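Riquelme Waffle Cloths, Mixed Pastel Bundle
Sold by Wamthorpe Household Linens

Add to basket | Save for later | Ask us about this bundle

If you've been with us since the market stall days, you'll remember the old gray dishcloths that everybody bought and nobody liked looking at. The Riquelme bundle grew out of a long winter of grumbling about those, and we're very happy with where it ended up! It's a mixed set of soft cotton cloths in gentle colors, meant for the kitchen first of all, but we hear from customers who use them for dusting, for wrapping a warm loaf, for wiping down the high chair, and (one lady in Varunby) for polishing a tuba.

The white cloth has the waffle weave on it, those little ribs and squares that pick up water so nicely. The colored ones are a plainer weave and a bit lighter in the hand, so they fold up small and fit in a drawer you thought was full. Colors vary from bundle to bundle, and we choose a mix that sits well together. Tell us in the order notes if there's a shade you really can't live with and we'll do our best.

Every bundle is folded and boxed at our long table in Trerby, the one with the leafy green cover that Lorraine Bellamy brought in years ago and won't hear of replacing. We use ordinary brown cardboard, with no ribbon and no fuss.

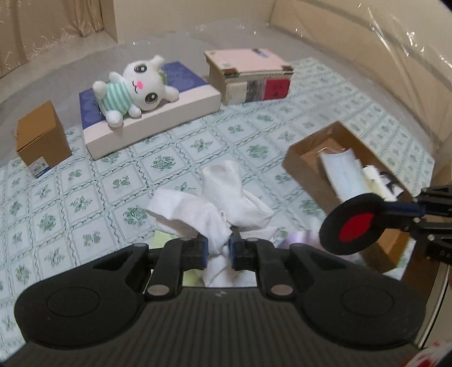
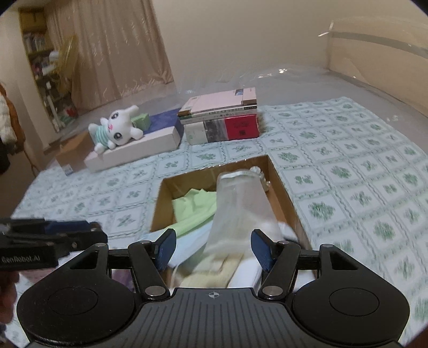 White waffle cloth over the packing table in the first picture, and a light green cloth in its box in the second.

Do the cloths need washing before I use them?
We'd give them one warm wash first, on their own or with other pale things. New cotton has a little finish left on it from the mill, and the cloths soak up much better once that's gone. Skip the fabric softener, then and afterward.

Details
Material: 100% cotton
Wash: warm, up to 60 degrees Celsius
Dry: line or low tumble; expect a little shrinkage the first time
Iron: if you like ironing dishcloths, go ahead

Ordering for a café or a guesthouse
We keep a trade price for larger orders, starting at 60 cloths, and a better one again at 500. Bríd Ó Dubhghaill looks after these and she's very patient with people who aren't sure how many they need. Our biggest so far was 2,000, all in white, and it took up most of the hallway. Trade orders come without the small boxes unless you ask for them.

Delivery and returns
Orders placed before noon usually leave us the same afternoon. December is slower, so please give us a few extra days then. Unwashed cloths can come back to us in the box they arrived in, and we'll swap them or refund you, whichever you'd like.

You might also like: Riquelme Oven Cloth, Varunby Apron, Linen Bread Bag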